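Banside Shared Workshop: Two-Arm Build, Pre-Run Safety Checklist
November 2021
By the bench 2 keyholder

Filled in for the Plullulen build, with my comments. The template is the Banside one, written with a drill press in mind, so some of it took imagination.

1. Emergency stop within reach of a person standing up: PASS
It was within reach of a person lying down last time, which covers the outcome but not the prevention.

2. Arm bases tight, no rocking: PASS
Checked both with the long wrench. One bolt took a quarter turn, and I have chosen not to think about July.

3. Cables clear of the joints through full travel: PASS WITH COMMENT 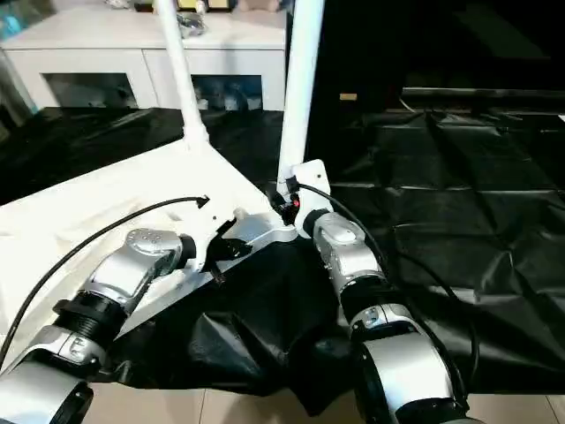

Moved each arm by hand, power off, to both ends of its travel. No pinching. The slack still looks like a garden hose somebody gave up on. Re-tie before anyone raises the speed limit.

4. Gripper force limited in software: PASS
Set to 600 in the Fellon controller. The manual declines to say 600 of what. It held a paper cup without crushing it and held my glove with more enthusiasm than I liked.

5. Wrist cameras mounted firmly, lenses wiped: PASS

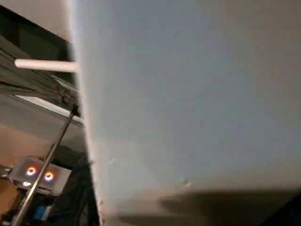
Wiggle test done on both mounts. Please use the lens cloth in the drawer and not your shirt, whatever your shirt is made of.

6. Finger pads intact, no peeling: COMMENT
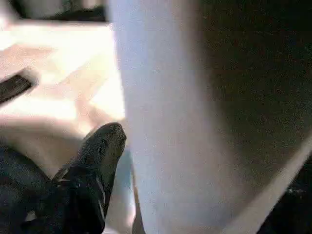 Pads stay on the replace-soon list. Spares are Macaraeg part 402, sold only in bags of a size suited to a factory. If another member wants to split a bag, write on the whiteboard.

7. Both arms stop together when one stops: FAIL, then PASS
On the first try the right arm carried on by itself for a moment, like a man who hasn't heard the music end. Loaded the older settings file and repeated the test until I was bored. Do not load the newer file.

8. Two-arm lift at slow speed, people behind the tape: PASS
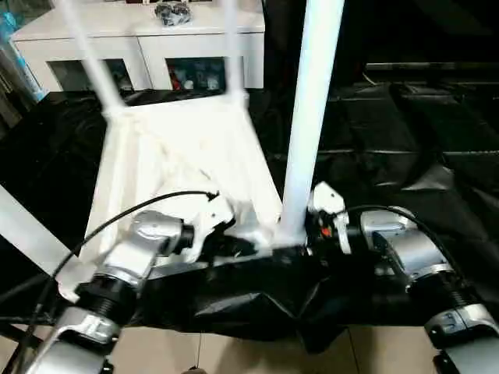
Keep your hands out even when a load seems to need help. If it drops, it drops. Plastic is cheaper than knuckles, and the first aid box is down to finger bandages with dinosaurs on them.

9. Floor clear: PASS
Swept twice. Found one washer, origin unknown, now in the jar with its relatives.

10. Logbook signed: PASS
Entry 1763. Pen returned to its string.

Overall: OK to run at slow speed with a second person present. Items 3 and 6 stay open.

Recent checklists
Laser cutter extractor, filter change
Bench grinder guard, second attempt
Compressor drain (please read this one)
Ladder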